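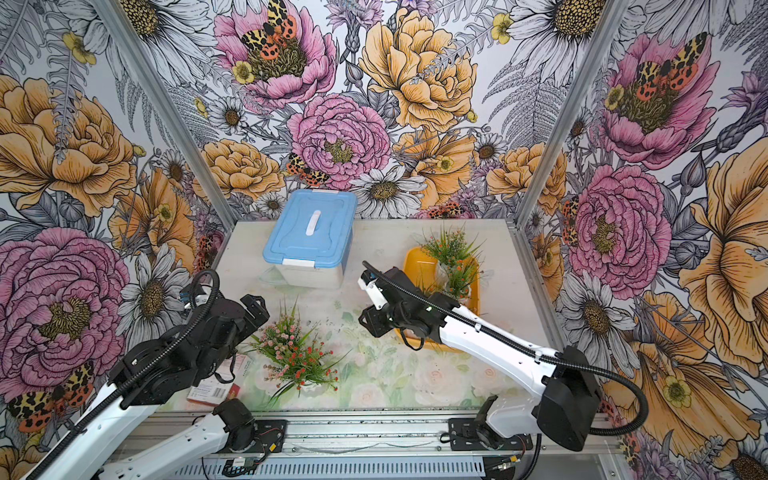

Storage Boxes and Artificial Plants: How They Work

An artificial plant is an object made to look like a growing plant. It has no living parts. It needs no soil, no sunlight and no water. A storage box is a container with a lid, made to hold objects and keep dust off them. The two often go together, because artificial plants are used as decorations and decorations are usually put away for part of the year.

What an artificial plant is made of

Most small artificial plants have four parts: the petals, the leaves, the stems and the pot.

Petals may be made of thin fabric or thin plastic. Fabric petals are cut with a metal cutter, in the same way that a cookie cutter cuts dough. They are then pressed in a heated mold to give them a curve. Plastic petals are often made in one step. Melted plastic is pushed into a mold shaped like the flower, and the flower is taken out when the plastic has set.

Leaves are made in similar ways. Long, narrow leaves that look like grass are common in small pots. They fill a lot of space with little material, and they hide the place where the stems meet.

Stems may have a wire inside. The wire lets the stem bend and hold its new shape. If the same part of a wire is bent back and forth many times, the metal weakens and can snap. This is called metal fatigue.

The pot is often light. A light pot with a wide top can tip over, so some makers put a heavy filling in the bottom. The filling lowers the center of gravity, the point where the weight of the object balances.

Why they collect dust

A living plant outdoors is washed by rain. An artificial plant indoors is not. Dust is a mixture of fibers, skin flakes, soil and other small particles. It settles on any flat surface, and a plant with many leaves has many surfaces. Rubbing two materials together can also give them a small electric charge, called static electricity. A charged plastic leaf pulls dust toward itself.

How a latch box closes

A box with latches has three working parts: the body, the lid and the latches. The body is the part that holds things. The lid covers the opening. Each latch is a small lever that turns on a hinge and hooks over an edge. When the lever is pressed down, it pulls the lid and the body together. The plastic bends very slightly and pushes back, and this force keeps the latch from opening by itself.

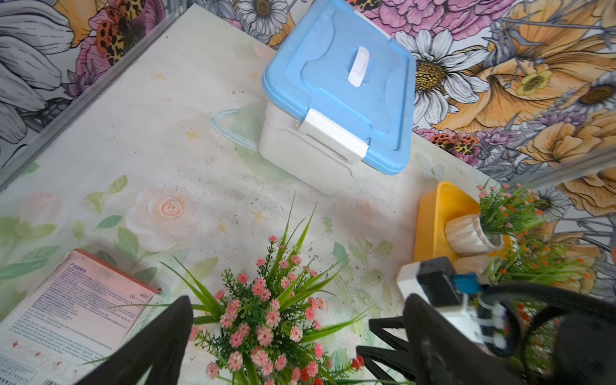 A storage box with a light blue lid and two white latches.

Two latches on opposite sides share the load. If only one is closed, the other side of the lid can lift.

Many boxes have ridges. A flat sheet of plastic bends easily, and a sheet with ridges is stiffer, even when the plastic is no thicker. You can test this with a sheet of paper. Lay it across two books and put a coin in the middle. Then fold the paper like a fan, lay it across the same books and try the coin again.

A translucent material lets some light through but blurs what is behind it. A transparent material, such as window glass, lets you see clearly. A translucent box shows that something is inside, and often its color, but not the small details.

How to pack artificial plants

1. Wipe the table first. Crumbs on the table stick to the pots and end up in the box.
2. Remove dust from the plants with a soft, dry brush. Start at the top and work down.
3. Stand the plants on a tray. The rim stops them from sliding off when the tray is moved.
4. Separate any plants whose leaves have become tangled. Hold the stems near the pot, not the flowers.
5. Check the height. Measure the plant and the inside of the box. If the plant is taller, use a deeper box.
6. Place the pots in the box with the heaviest at the bottom.
7. Lower the lid until it sits flat on every side. Close both latches.
8. Write the contents on a label.

Do not store the box beside a heater or in strong sunlight. Heat can soften plastic. Ultraviolet light, a part of sunlight that people cannot see, breaks down many dyes and makes red and pink petals fade.

Words to know

Center of gravity: the point where an object's weight balances.
Latch: a part that hooks over an edge to hold something closed.
Mold: a hollow shape used to form a material.
Translucent: letting light through, but not a clear view.

Teltthorpe Children's Reference, Household Objects, sheet 166. Last checked in June.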